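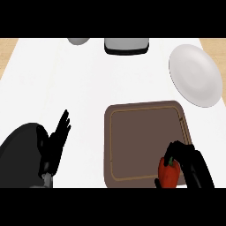
Right hand on the pepper, left hand doing nothing yet. Sim kitchen, head view.

4 min read

May 9, 2025

Quick one tonight, been at this since lunch and my eyes hurt.

So. Two hands, same task, same sim. Pick the red pepper up off the chopping board, carry it over to the plate, let go. Right arm only. The left just sits there for now, I'll give it a job when the right one behaves.

Hand one is the Zukomar. Five fingers, lots of joints, far too many settings. Hand two is the Foter, plain two-jaw thing, opens and shuts. I've had the Foter model since March and never really pushed it.

Ran 400 tries with each. Pepper dropped in a slightly different spot and turned a bit every time.

Zukomar: 298 good
Foter: 310 good

Closer than I expected tbh. I was sure the fingers would walk it on something this lumpy. What does for them is the stem end. If the fingertips come down too near the stem the thumb closes late, pepper rolls, and off it goes across the board. 62 of the Zukomar misses were that exact thing. Same roll, over and over. Very annoying to watch.

The Foter misses are duller. Jaws land off centre, pepper squirts out sideways. Or it lifts fine and then slips on the way to the plate. Friction on the pepper skin is a guess on my part so take that with a pinch of salt.

Controller next. Started on the Zeltano one, swapped to Bainbridge halfway through the week and threw away the old runs, so both scores are Bainbridge. Much smoother at the wrist. Zeltano kept giving me a little twitch just before contact, might of been my gains, didn't chase it. Setup for Bainbridge is a pain though, the joint names have to match exactly and it won't tell you wich one is wrong.

Camera: head view only so far. Arm hides a fair bit of the board when it reaches in, wrist cam would probly help. Not tried it.

To do:
- close the thumb earlier, rerun Zukomar
- wrist cam
- left hand steadies the board??
- something softer than a pepper

Keeping the Zukomar on for now, even with the lower score. Thumb timing feels fixable. Will post the new numbers when they're done.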